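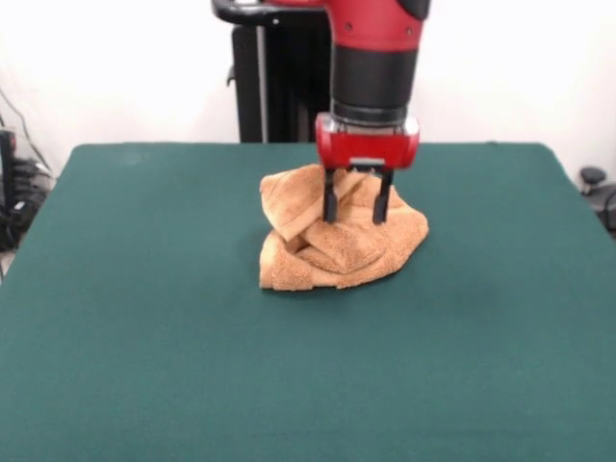 Terry cloth (also terrycloth, terry, terry toweling) is a woven or knitted fabric with loops of yarn standing up from the base. The loops hold water. Main use is towels, also bathrobes, washcloths, bibs, beach cover-ups and slippers. Usually cotton, sometimes a cotton and polyester mix.

Structure
Woven terry needs two sets of lengthwise threads. Ground warp is kept tight and makes the base. Pile warp is left slack and gets pushed up into loops when the crosswise threads (the weft) are beaten in. Loops can be on one side or both. Bath towels mostly have both. When the loops are sheared off on one face the cloth is called velour terry, softer to touch but slower to soak things up.

Weight
Given in grams per square meter. A thin gym or kitchen towel may be near the low end, 200 or so. Thick bath towels run much higher and take longer to dry on the rail. The Clendell bath sheet, often mentioned in older household guides, was listed at 383.

Color
White is common in hotels as it can be bleached. Tans, caramels and light browns are sold for home use and hide makeup stains better. On a looped surface the same dye looks lighter on top of a fold and darker down in the crease, so a bunched up towel can seem to be two shades when its only one.

Washing
Wash new towels before first use, separately if dark. Warm water, not much soap. Fabric softener coats the loops and cuts absorbency, most makers say skip it. Shake out before drying to lift the pile. A pulled loop should be snipped with scissors, never tugged. In woven terry the cut loop will not run.

Folding
Terry is bulky and grips itself, so a towel dropped in a heap stays in a heap. Usual method is to find 2 corners on a short side, hold them apart, let the rest hang, then lay flat and smooth outward from the middel. After that:
Half fold: lengthwise, then across. Deep shelves.
Third fold: 3 equal parts lengthwise, then in half. Hides the side edges. Plevosari style in some hotel manuals.
Roll: fold lengthwise, roll from the short end. Baskets, suitcases.

See also
Huckaback
Waffle weave
Bathrobe
Shukla loom
Fokum (towel mill)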